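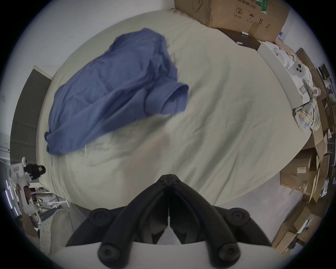
Fig. 1. A blue cotton garment bunched on the bed, with a cardboard box at the upper right.

Home Textiles and Garment Care
Stindley Adult Learning Center
Handout 4: From the Heap to the Box

Welcome back, everybody. Last week we spent nearly the whole session on washing and got quite carried away with the stain chart, so the folding part slid over to this Wednesday. Please bring one garment from home, something cotton and ordinary, a shirt or a pair of pants you wouldn't mind seeing handled by other people. If you forget, there is a basket of spares in Room 307 and you are very welcome to borrow from it.

We're going to work on a bed, or on a table padded out to feel like one. I know some of you own a proper folding board (and I've heard good things about the hinged ones!), but most folding in most homes is done on whatever big flat soft thing is closest, and that's usually the bed. So it seems fair to learn it there.

1. Reading a heap

Before you pick anything up, take a moment and look. Fig. 1 is a good one to practice on. The cotton lies in loose folds, and from this angle it's hard to say whether we are dealing with a shirt or with pants. What we do have is an edge. At the right end there's a hem or a cuff, curling upward so that it stands a little open, and at the lower left a corner drapes over the bed. An edge like that is your way in. It's a finished part of the garment, it has some body to it, and if you follow it with your fingers you'll come to a seam sooner or later, and the seam will tell you the rest.

People who find folding tiresome very often start from the middle. They pinch up whatever is highest, give it a shake, and hope. Sometimes that works with a T-shirt. With anything that has legs or long sleeves it tends to give you a second heap, slightly to the left of the first one. So find the edge, hold on to it, and let the other hand travel.

Words we'll be using:

Hem - the turned and stitched edge at the bottom of a garment or the end of a leg.
Cuff - the finished end of a sleeve, or of a pant leg that's been made with one.
Side seam - the long seam from armhole to hem, or from waist to ankle.
Grain - the direction the threads run. Cotton folds most willingly along it.
Crease and wrinkle - in this course a crease is a line you meant to make, and a wrinkle is one you didn't.

2. The surface underneath

Smooth the sheet first. I'm a great believer in this and will probably say it more often than you'd like. The sheet in Fig. 1 is slightly wrinkled, with creases running diagonally below the garment and off to the right. A fold pressed down on top of ridges like those won't sit quite flat, and you'll find yourself patting at it and wondering what's wrong with the shirt. Stand at the side of the bed, put both palms down in the middle, and push outward toward the edges. Two or three passes will do. You needn't remake the bed.

A plain pale sheet makes a lovely background for colored things, and you can see a sleeve or a hem against it at a glance. Pale sheets do show every mark, too. There are a few gray smudges toward the bottom of this one. If you are folding clean whites, lay a towel down first and work on that. Any old towel will do, as long as it's clean and doesn't shed.

Give yourself elbow room while you're at it. You want a clear patch as wide as the garment with its sleeves spread out, plus a bit for the finished pile.

3. Opening the garment out

Take hold of the edge you found and lift gently until the seam beside it hangs free. Follow the seam to the other end. Now you have two points, and with two points you can lay the whole thing down in one slow movement, away from you, like spreading a tablecloth. Close the buttons if there are any (every other one is plenty). Turn the sleeves or legs right side out, reaching in from the wide end. Then smooth from the center to the sides with a flat hand.

Soft cotton is forgiving and will take a good firm stroke. Knits are another matter - if you press hard on a knit it stretches sideways and you end up folding a garment wider than the one you own. We'll do knits in Handout 5.

4. Two folds to know

For a shirt: lay it face down. Bring one side in toward the middle, about a third of the way across, and bend the sleeve back so that it lies straight down along the body. Do the same on the other side. You now have a long rectangle. Fold the hem up to the middle and then once more to the collar, and turn the whole thing over. If it bulges at the shoulders, your sleeves are stacked on top of each other, so open it and angle one of them a little outward.

For pants: lay one leg on top of the other, side seams together, and tuck the little point at the seat inward to make a straight edge. Fold hem to waist, then in half again, or in thirds if they are going into something shallow. Pants with cuffs come out thicker at one end, and it helps to stop the hem an inch short of the waistband.

I'd like everyone to try both on Wednesday, even those of you who have folded for a family for years and have your own way. Your own way may well be better! Bring it along and show us.

5. Packing into cardboard

Moving season is coming up and several of you asked about boxes, so here is the short version, and there'll be more in the second half of the evening.

Look at the outside of the box first. On the one in Fig. 1 you can make out upward arrows and a small umbrella. The arrows mean this way up. The umbrella means keep dry, and clothes will thank you for obeying it, whatever the box was first printed for. Used boxes are perfectly fine for clothing as long as the corners are firm and the inside is clean. Peel or cross out old labels before you send anything anywhere.

Put the heavy things at the bottom: jeans, towels, sweaters. Shirts go nearer the top, and anything that wrinkles badly goes on last or travels on its hanger. Fill the corners with socks. A box that's half empty will sag when another is stacked on top of it, and one that is overstuffed will open itself on the stairs.

Write on the side as well as on the lid. In a stack you'll only ever see the sides.

Clothes going away for months should be washed, completely dry, and free of starch. The Kinent storage sheet at the back of your folder has a page on this, and so does the Salcedo booklet, though the booklet is more about wool.

To do before next time

Fold one shirt and one pair of pants on your own bed, with the sheet smoothed first. Time yourself if you enjoy that sort of thing, or don't.

Find a drawer or shelf at home and refold 8 pieces from it. Write down which of them gave you trouble and where the bulge was.

Read page 73 in the course book, the section on fabric grain, and look at the drawing of the shirt laid face down.

If you have a cardboard box at home, copy out the handling marks printed on it and bring them in. We'll put them all up on the board together.

Those who are signed up for the Zurnisska linen afternoon in February should bring the slip back by the end of class. Tea and coffee are in the hallway as usual, and please do keep the cups away from the folding tables.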